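Section 3: Setting up the hotplate stirrer and round-bottom flask

Welcome to the fun part! By now the Brurness bench kit is unpacked and you have read the safety pages in Section 2. This section takes you from a bare bench to a small flask seated on the stirrer, ready for its first run. Take your time with it – a tidy set-up makes every later experiment easier, and it's a pleasure to work at.

3.1 Prepare the bench

1. Wipe the bench down and let it dry completely.
2. Spread the dark bench cloth over the work area and smooth it from the middle outward. Go right to the corners. A wrinkle under the stirrer can make it rock, and you will hear it chatter at higher speeds.
3. Lay your cords and cables before you bring out any glass. Leave a little slack in each one, and keep them away from the spot where the hotplate will stand.
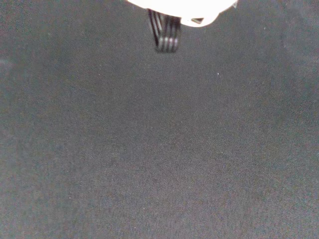
4. Run a hand lightly over the cloth one more time. Grit and glass chips love to hide in dark fabric, so if you have worked here before, shake the cloth out over a bin first (gloves on, please).

Note: The cloth protects against scratches and small drips. It is not a heat shield. Never fold it up over the edge of the hotplate.

3.2 Place the stirrer and heating block

1. Set the stirrer down with the control panel facing you. Leave a clear hand's width on every side.
2. Check that both knobs are turned all the way down.
3. Place the round metal block on the top plate and center it by eye, then crouch and check it from the side. It should sit flat with no daylight underneath.
4. Lead the cable off to one side of the bench, whichever is closer to your outlet.
5. Plug in and switch on. The readout should light up.

Caution: The metal block looks exactly the same hot as it does cold. Treat it as hot at all times, including first thing on Monday morning.

3.3 Seat the flask

1. Hold the flask up to the light and turn it slowly. Any star crack or deep scratch means it goes in the glass bin.
2. Slide the stir bar down the inside wall with the flask tilted. Don't drop it straight in.
3. Lower the flask into the center of the block with the neck pointing straight up. It should rest without any pushing.
4. Put your cup or holder on the cloth beside the stirrer, within easy reach, so tools have somewhere to go between steps.

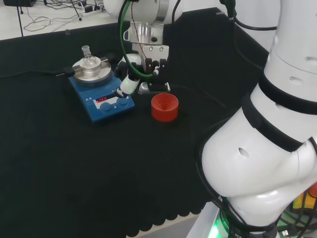
Figure 3-2. Flask seated in the metal block on the stirrer, with the red stepped cup standing to the right.

3.4 First stir

Now for the bit everyone enjoys! Half fill the flask with plain water and leave the heat off.

1. Bring the speed up slowly until the bar catches and starts to spin.
2. Watch for a small, steady dimple at the surface of the water.
3. If the bar starts to jump, turn the speed right down, wait for it to settle and start again. Kayode Etim, who tested these steps for us, suggests nudging the block a hair toward the center before the second try, and that cures it nearly every time.
4. Let it run for 3 minutes, then turn the speed to zero.

Note: Faster is rarely better in a small flask. A gentle, even stir mixes beautifully and keeps the liquid off the neck.

3.5 Before you move on

– Both knobs down
– Cable clear of the metal block
– Flask upright and steady
– Cloth flat and dry

Replacement flasks are listed in the Truvmont parts sheet under item 252. For heating with the block in place, go on to Section 4.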